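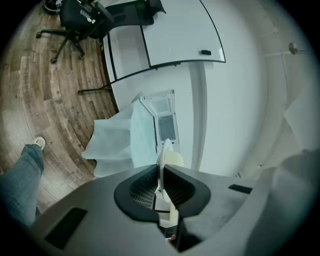
Abb. 1: Blick von oben auf das graue Gehäuse eines handgeführten Greifers mit schwarzer, trichterförmiger Öffnung.

Lesezeit: 2 Minuten

3.2 Korpus und Auswertung der Singlekritiken

Grundlage der Untersuchung sind 735 Kurzkritiken zu Popsingles, die in den Onlinemagazinen Grerkholm und Trendunel erschienen sind. Berücksichtigt wurden nur Texte, die sich auf eine einzelne Veröffentlichung beziehen. Sammelbesprechungen, Konzertberichte und Albumkritiken blieben außen vor, auch wenn darin einzelne Titel ausführlich behandelt werden.

Die Kodierung übernahmen Maricica Avram und Genji Koyama unabhängig voneinander. Erfasst wurde, an welcher Stelle eine Kritik das Tempo des Stücks nennt, ob sie die Produktion einer Person zuschreibt und ob sie auf frühere Titel verweist. Bei 87 Texten wichen die Urteile voneinander ab — meist ging es um die Frage, ob ein Ausdruck wie »Ballade« bereits als Tempoangabe gilt. Diese Fälle entschied Lucian Olteanu.

Insgesamt ließen sich 1.032 Verweise auf frühere Titel zählen. Sie stehen überwiegend im ersten Satz und beziehen sich fast immer auf die unmittelbar vorangegangene Single. Verweise auf andere Interpreten sind seltener und finden sich vor allem bei Debüts. Enache hatte für Albumkritiken das umgekehrte Verhältnis beschrieben; ob der Unterschied an der Textlänge liegt, lässt sich mit dem vorliegenden Material nicht klären.

Die Angaben zur Produktion werden in Abschnitt 3.3 gesondert behandelt.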